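The Left Arm 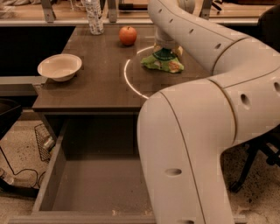 The arm over the snack bag, drawer open.

Modupe Olatunji had the panel off the controller by the time Fotis got upstairs. She had her knee on a folded jacket and a flashlight in her teeth, and she pointed at the chair with her elbow.

"It stopped again?" he said.

She took the flashlight out. "Same place. Comes down over the bag and quits."

Fotis Konstantinidis had been fixing arms for Gurberg since before Gurberg had a name on the door. This one was a Zurkalix, with 3000 hours on the joints, and he had put in the last set of wrist bearings himself in July. He did not like being called back to his own work. He set down his case and looked at the desk for a while. Apple, bottle, bowl, green bag.

"What's the drawer for?"

"It puts things in the drawer. That's the whole job."

"And the apple?"

"The apple's fine. It does the apple all day."

He put his palm on the forearm and pushed. With the brakes on it gave nothing. He asked her to release the elbow and then the wrist, and he held the weight while she did it, his shoulder under the wide part of the joint. He rolled the wrist one way and back. On the way back he felt it, a small catch, like a zipper passing over a thread.

"Do it again," Modupe said. "I want to see the number."

He did it again. She read it off the laptop. "178. Then it jumps."

"Jumps to what?"

"Nothing. It drops out and comes back."

So it was a cable and his bearings were all right. He felt better and tried not to look it. He got the small driver out and started on the wrist cover, laying the screws in the lid of his case in the order they came out. The encoder lead ran in a loop behind the flange, and somebody had tied it too short. At most angles it had room. When the wrist turned over to point straight down at something low and wide, the tie pulled on the connector.

"Who did this tie?" he said.

Modupe didn't answer right away. She was scrolling through something on the screen.

"The service log says July," she said.

He looked at the tie. It was one of his, the gray kind he bought by the box from Danladi. He cut it off and put it in his pocket.

"Well," he said.

"I wasn't going to say anything."

He reseated the connector, gave the lead another inch of slack, and tied it again with the tail facing out — the way he had taught two apprentices to do it. She ran the wrist through its range at 15 percent speed while he watched the loop open and close. Then 30. The number went up past 178 and kept going.

"Put the cover on before you try it for real," he said.

"You put it on. They're your screws."

He put it on. She closed up the controller, brushed off her jacket, and moved her chair back behind the yellow tape. Fotis stayed standing. He had another call at Flaren at four, and the drive was long, but he wanted to see the bag go in the drawer.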